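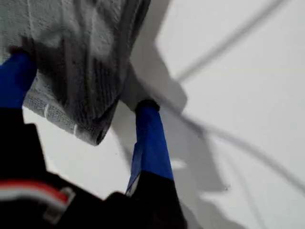 Albane Besnard wants to know why we keep the bad ones. She read through the episode list over lunch and asked, reasonably, why a folder named "good" has so many recoveries in it, and whether a policy trained on fumbling would learn to fumble.

October 2020. Towel folding, second week.

My answer to Albane, written down so I stop giving a different one each time: a recovery stays in if the towel ends up folded and the operator never touches it by hand. A fumble that ends in a heap goes to "failed," which we also keep. What we throw out is the stuff where the log is broken or where somebody stopped to answer the phone with the arm in mid-air. (The phone one was me.)

Target for the gray-and-white towel is 180 episodes. Clémence thinks that's low. Clémence has not yet done a shift on the gray-and-white towel.

Notes on grasping it:

- Terry is thick and the loops hide the edge. On the wrist camera a fold and a hem look much the same until you're already closed on one of them.
- Pinch from the side with the fingers well in, then lift slowly. If you lift fast the far corner swings and you spend the rest of the episode chasing it.
- The blue sleeves stay on. Bare fingers let this cloth slide. They do wrinkle, so pull them straight between episodes and don't fiddle with them during one.
- Watch the shadow on the white table. I've caught myself steering by the shadow of the gripper instead of the gripper, and I assume the network will be at least as lazy as I am. Dzintra wants to move the lamp every batch so it can't lean on that. Agreed, grudgingly, as the person who will be moving the lamp.

Labels: Huguette C. and Huguette D. have both been signing as "Huguette" in the operator column. Initials from now on, please. Their styles are nothing alike. One lifts and shakes, the other drags, and if we ever want to split by operator we'll need to know which is which.

The Puneck uploader lost 8 episodes overnight. It reported success, as it does. I re-sent them from the local copy and compared file sizes before clearing the disk, and that goes on the closing checklist.

Still open:

- 2 start poses or a random crumple? I lean toward crumple. Slower to reset, but nobody's kitchen hands you a start pose.
- Ask Carretero for spare sleeves in the same blue.
- Dzintra to write up the lamp positions somewhere other than the back of her hand.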